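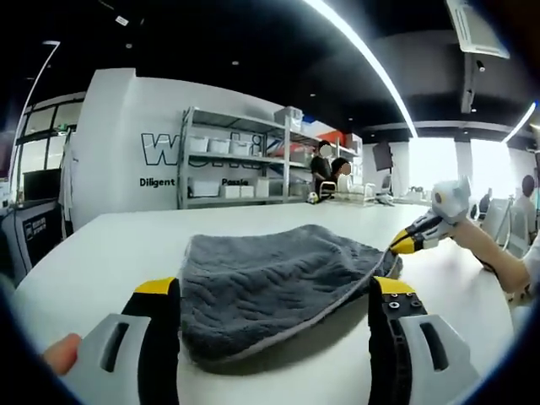 Clamis, Dec 6, 2023

I've had the Zallov washer-dryer combo in my apartment since February and I still get a little giddy when I load it before bed and wake up to dry clothes. One machine, one drum, and it fits in the closet where my old top-loader used to rattle the shelves!

Drying is where I expected to be let down. The last combo I lived with (a Chauvin, in a rental) left everything warm and damp, and jeans needed a second round. The Zallov gets a half load of cotton fully dry on the normal setting. Microfiber does best of all – on low heat it stays plush, and I haven't seen any of that stiff, matted feel you get from a dryer that runs too hot. Skip the fabric softener with it.

The quick wash takes 40 minutes and is great for gym clothes. A full wash and dry is a different story, over 4 hours for a mixed load, so plan on running it overnight. You also have to keep loads smaller than you'd like. Stuff the drum and the shirts come out looking like road maps.

Noise is low for most of the cycle. The final spin is loud enough that I shut the closet door, but I can watch TV through it.

My one real gripe is the lint filter. It sits behind a little flap at the bottom, the flap sticks, and the manual barely mentions it. Clean it every few loads or drying times creep up fast. I use an old toothbrush and it takes me a minute.

I looked hard at the Proltetti too, which has a bigger drum and a nicer door, but it's deeper by a couple of inches and my closet said no. If you have the space, go see both. For a small place with no vent, I love this thing – and I've stopped hoarding quarters for the laundromat.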